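Visite chez Filgate, 11 May 2024

Nous étions 10 personnes à attendre devant la porte de Filgate. C'est I-hsuan Sin qui nous a reçus, avec du thé et une feuille de présence que j'ai signée à la mauvaise ligne. Les locaux font 621 mètres carrés sur deux niveaux, et on visite d'abord le bas, où sont rangés les cartons de vaisselle venus de chez Calunia.

La partie que j'ai préférée est le coin repas. On y trie les couverts sur une table avec une nappe quadrillée, décorée de grandes étoiles. Les baguettes en bois vont debout dans le porte-couverts, et les cuillères ont leur tour après. I-hsuan nous a dit que le catalogue compte 1266 articles de table et de cuisine - je n'aurais jamais pensé qu'il en existe autant. 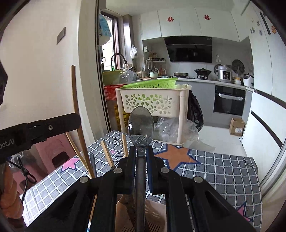 Cuillère en métal en haut, cuillère en plastique translucide en bas, même nappe.

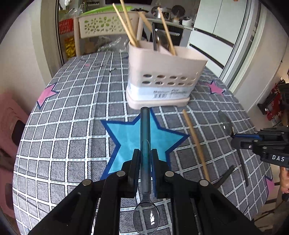
Photos : Arvid Engebretsen

Les étoiles roses de la nappe m'ont rappelé la cuisine de ma tante, où tout était aussi un peu mélangé, le beau et le pratique. J'ai demandé si on range les couverts par matière ou par longueur. La réponse est : par longueur, mais chacun a son habitude et on ne se dispute pas pour cela.

Ensuite nous sommes montés voir les étagères de l'étage, puis la petite boutique. J'ai acheté deux bols et un torchon. On ne peut pas payer par carte, il faut le savoir avant de venir. La prochaine visite est en août, l'inscription se fait par courriel auprès de I-hsuan.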